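Filed under: Student Projects, Robotics, Fall Term

Two Arms, One Plate: Final Report of the Gidon Team

December 27, 2020

Our proposal, handed in at the start of October, promised a robot that would set a table for a family dinner. The final version of our project puts a cup on a plate. We would like the reader to keep both sentences in mind, because the distance between them is most of what we learned this semester.

The project is called Gidon. It uses two small black arms bolted to the near side of a white table, which we named Brernar (left) and Gebru (right) during a meeting that should have been spent on the wiring plan. Each arm can be driven by hand with a matching controller or left to run on its own from a trained policy. The training software is our own patchwork, stored in a folder called Wudatia, and we apologize in advance to whoever inherits it.

The task was cut down in stages. The fork went first. It lay too flat for the fingers to get under, and our attempts mostly pushed it toward the wall. The napkin followed a week later. Two objects survived: a round cream plate with a raised rim, which stays where we put it, and whatever the arm has to bring to it. For that second part we began with something dark and rounded, and later practiced with a light blue cup.

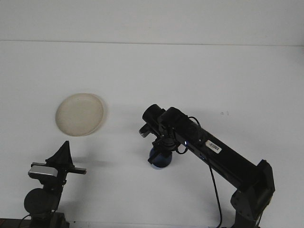 Gebru with the dark blue object in its grip, next to the plate.

Driving the arms by hand is harder than it looks when somebody else is doing it. The controller copies every hesitation faithfully, and the policy then learns the hesitation. Our first trained model would stop just short of the plate, hover, back away, and come in again, which matched the driving style of one team member so exactly that we have agreed not to say whose. We threw out that batch and recorded a new one under three rules: no stopping in midair, no second tries on a grasp, and no talking to the driver.

The second batch was better and also smaller. We kept 16 demonstrations per starting position, which our instructor described as "a start." Training ran overnight on the lab computer, on the nights when the lab computer had not decided to install updates.

For testing, an attempt counted as a success if the object ended up standing on the plate with the gripper fully clear of it. Leaning against the rim did not count, although there was a spirited debate about this on the evening before the progress review. With the plate in its usual spot, Gebru managed 11 successes out of 16. When we slid the plate a hand's width closer to the wall, the number fell to 3. We take this to mean that the policy had learned where the plate usually is and was treating the camera as a second opinion.

After every attempt both arms go back to a rest pose, fingers up and facing each other across the table, and they hold it until the next run is started. We added this after an early afternoon when Brernar was left stretched out over the work area and Gebru began its next attempt on schedule. No parts were broken. One cable had to be rerouted, and the person at the keyboard needed to sit down.

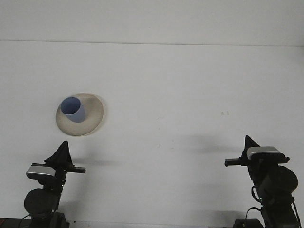 Resetting by hand took longer than the attempts themselves. We had planned to have Brernar do it, taking the cup off the plate and handing it back, so the pair could practice all night without us. It got as far as knocking the cup over in a fairly repeatable way. The reset code is still in Wudatia, commented out, with a note.

If we did this again, we would move the plate around from the first day of recording. We would also buy a second cup, write down the camera height before somebody cleaned the shelf, and ask for a table with a lip. The next group can have our calibration notes. Page 2 is missing and we would also like to know where it is.

This site uses cookies to remember your preferences and measure traffic. Accept all | Manage settings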